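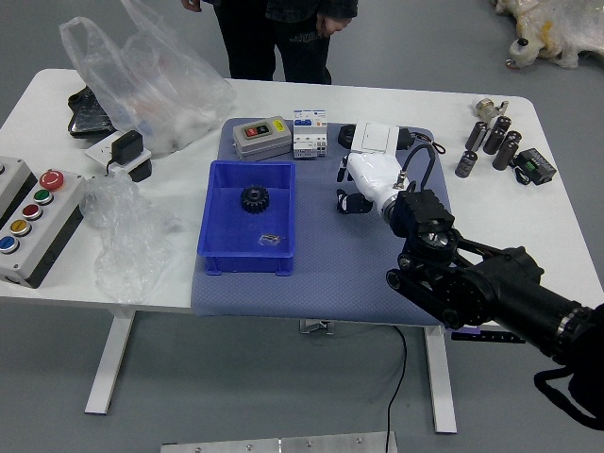 Cahier d'atelier, avril, matin

Repris le tri des pièces électriques et mécaniques là où on l'avait laissé. Le but reste le même : vider les cartons arrivés de Drastville, identifier ce qui peut resservir, et ne plus retrouver de l'appareillage mélangé avec de la visserie. Le bac bleu est réservé aux pièces mécaniques et aux petits sachets. Tout ce qui se raccorde à un fil reste hors du bac.

Dans le bac pour l'instant : le pignon droit noir et un petit sachet transparent. Le pignon a son moyeu rond au centre. Je n'ai pas encore compté les dents ni mesuré l'alésage, à faire avant de l'inscrire. Kacper pense qu'il vient du lot Kidmont, je n'en suis pas sûr, la référence 631 du bordereau dit seulement « roue, noire ». Le sachet contient une toute petite pièce sombre. Ne pas l'ouvrir au-dessus du bac, on a déjà perdu une goupille de cette façon la dernière fois.

Au fond du tapis, l'appareillage :
boîtier gris à deux boutons, rouge et vert. Contrôler les contacts au multimètre, bouton par bouton, et relever l'étiquette jaune ;
disjoncteur modulaire blanc. Noter le calibre et la courbe, puis essai mécanique de la manette ;
plaque d'interrupteur murale blanche. Vérifier s'il existe une boîte d'encastrement qui va avec, sinon étagère du bas.

Condensateurs électrolytiques : rangés debout à droite, hors du tapis. Ils passent tous à la décharge sur résistance avant toute manipulation, même ceux qui ont l'air neufs. Ensuite capacité et ESR. Ashley propose de jeter tout ce qui sort à moins de 90 % de la valeur marquée. Je trouve ça sévère pour des électrolytiques, la tolérance d'origine est souvent plus large que ça. À rediscuter avec elle. En attendant, on note la mesure au crayon sur un bout de ruban et on ne jette rien.

Le petit module noir avec bornier vert va chez Kacper. Il lui faut la tension d'alimentation avant de brancher quoi que ce soit ; chercher dans la documentation Orkport, classeur 5, sinon suivre les pistes.

La pièce métallique derrière les condensateurs, raccord ou vanne, n'a rien à faire avec l'électricité. Direction le casier plomberie dès que quelqu'un a regardé le filetage.

Le grand sac translucide avec la matière blanche prend trop de place sur la gauche de la table. On en garde de quoi caler les envois vers Pawłowska et le reste descend à la réserve.

Reste à faire :
inscrire le pignon (dents, alésage, largeur) ;
étiqueter le sachet ;
mesures des condensateurs, feuille 86 à ouvrir ;
demander à Ashley où est passée la pince à sertir.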